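I own one pencil case, and I'm ready to argue that everyone should own exactly one. Stationery people will come for me. My friend Khang Tăng keeps three on his desk (pens, markers, and a third for "other"), and he still borrows my highlighter.

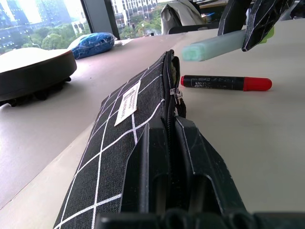
The trouble with most pencil cases is that they're built like filing cabinets. Elastic loops, mesh pockets, a little flap for your eraser! I had one like that all through school, with 168 slots if you believed the packaging, and I used maybe four of them. Everything else went loose in the bottom. So give me a plain fabric pouch with one long zipper, something like the black one with the white grid, soft enough that it folds when you squeeze it. A mint-green highlighter goes in, it comes out, and there's no loop to thread it through. I also want a pull I can find without looking, and a little fabric loop on the end of it does the job nicely.

Nnamdi Eze tells me a soft case is a lazy case, that your pencils get snapped and your pens leak on each other. Fine, I've lost a pencil or two. I've also watched him spend a good part of a meeting putting his pens back in order, so I'm not taking lessons there.

What I do believe in is the emptying. Every May I tip the whole thing out on the table and throw away whatever doesn't write. Last time that was 10 pens, including a Rulby gel I'd been loyal to for years and a couple of freebies I don't remember picking up. Only eight things went back in. The pouch got so thin I could slide it in beside my laptop. 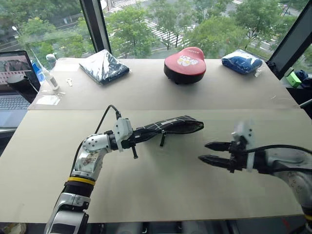
*Long, black and gridded, with a small zipper pull: all the pencil case I want.*

Could you fit more in there? Sure, and by next spring I probably will have. Then it all gets tipped out again, and Khang can have first pick of the highlighters.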